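Tips for Teaching a Kitchen Arm by Hand or by Remote

These notes cover the two ways we show an arm a kitchen chore: guiding it by the wrist, and driving it from a controller with the practice kitchen on the screen. They assume the arm is already mounted and you have run the Fusau setup once. Most of them apply to other software too.

Pick one small chore

"Clear the counter" is too big. "Pick up the can and set it by the sink" is the right size. If you can't say the chore in one short sentence, split it. Iveta Jireš, who wrote the first version of this page, kept a list of chores on the inside of a cabinet door and crossed out every one with the word "and" in it more than once.

Write down where the chore starts and where it ends. For the can, ours reads: starts with the fingers open and above the counter, ends with the can standing and the fingers clear of it.

Set the counter before each run

Move things a little between runs. If the can is always in the same spot, the arm learns the spot and misses when the can is a hand's width over. Turn it as well, so the pull tab faces a different way each time.

Leave some dishes out. A bowl and a fork off to one side are plenty. The arm will be working around dishes later on, so it should see them from the start. Keep them far enough away that an open finger can't catch a rim.

Patterned stone is worth including if your kitchen has it. So is a plain surface. Do a batch on each.

Guiding by hand

Use the free-move mode and hold the arm behind the wrist. Keep your fingers off the pads and out of the linkage. Stand to the side so your sleeve stays out of the wrist camera's view.

Move at the speed you would use to carry a full cup. Going slower than that gives long recordings with a lot of shaking in them. Don't stop halfway to think. If you lose track of where you were going, end the run, throw it out and start again.

Guiding by hand suits wiping, stirring and opening drawers, where you want to feel how hard you are pushing. It's less good for anything that needs you to see between the fingers, as your own arm tends to be in the way.

Driving by remote

We do most of our pick-ups this way, in the practice kitchen first and on the real counter later. The practice kitchen costs nothing to mess up.

Sit down and rest your elbow on the table. Set the hand scaling to 50 percent for the first session. Full scaling feels quicker, but small twitches get recorded along with everything else.

Come at a standing can with one finger on each side. Line up first, then go in, then close. New drivers like to do all three together and end up pushing the can along the counter. Before you squeeze, check that the can is between both pads and that the palm isn't leaning on it.

Watch the lid. On a standing can it is the easiest part to see from the wrist view, and if it starts to tilt while you close, you are off center. Open up, back out and line up again. Leave that correction in the recording if it was a clean one. The arm can use it.
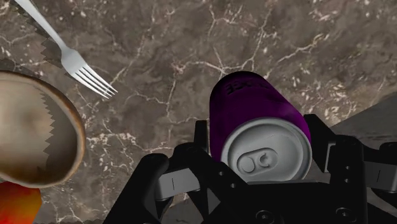

Closing and lifting

Close until the pads touch, wait a beat, then close a bit more. Empty cans dent easily, so set the force limit at 2 on the Skirnia scale and leave it there for the whole batch. Changing it partway through makes the runs hard to compare.

Lift straight up before you go sideways. Clear the tallest dish on the counter with room to spare. To put the can down, lower it until it stands by itself, open both fingers all the way, and back off along the same line you came in on.

How many runs

Our can batch was 183 runs, and we kept the ones that started and ended the way the sheet says. For a new chore, do 40 good ones and try it before recording any more. If the arm fails in the same place every time, record more runs of that place only.

Take a break when your grip gets tight. Tired runs look fine on the screen and come out jerky when played back.

Sorting and saving

Play each run back at double speed. Delete it if the can fell, if you paused for a long time, or if a finger touched the bowl. Name files by chore, surface and driver, in that order. Initials are fine for the driver.

Save to the shared drive and to the Unutix box. In November we lost a batch of drawer recordings that had only been saved in one place.

Page last changed Tue 27 June. The force limit section was updated for the new pads.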